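Against the Drawer

My landlord, Ermanno Rizzi, believes in drawers. When I moved into the back office at Trametero in March there were 11 of them in a room you could cross in four steps, and he showed me each one as if it were a feature. I have been suspicious of them ever since.

The case for drawers goes like this. Put things away, keep the surfaces clear, and you will think better and work faster. Mehrangiz Heydari made a version of it in her newsletter last month, and she has a following of 2,000 people who presumably went home and swept their counters bare. I'd like to know how many of them can find their scissors today.

A drawer hides the thing you wanted to be reminded of. I have no quarrel with putting batteries in one, or stamps. But food? Fruit goes in a drawer at four in the afternoon because someone is coming over, and it comes out in whatever state it likes. I have done this with pears. I did it again with an apple.
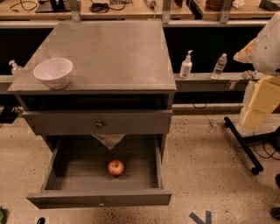 Where should an apple go, then? In a bowl, on top of something, at a height where you pass it on the way to the door.

I can hear the objection, because Tullio Negri has made it to me over lunch more than once: bowls collect junk. Keys, receipts, a button. Fine, they do. A bowl full of junk is at least junk you can see, and after a week it annoys you enough to tip it out. The junk in a bottom drawer can sit there for 7 years — I have the warranty cards to prove it — and all that while the cabinet looks perfectly respectable from outside.

What I doubt most is the promise that comes with the furniture. A clear top is pleasant to look at. I don't believe it has ever made me eat better or answer a letter sooner. Rizzi has offered me another cabinet for the hallway, three drawers, hardly used. I've asked him for a shelf.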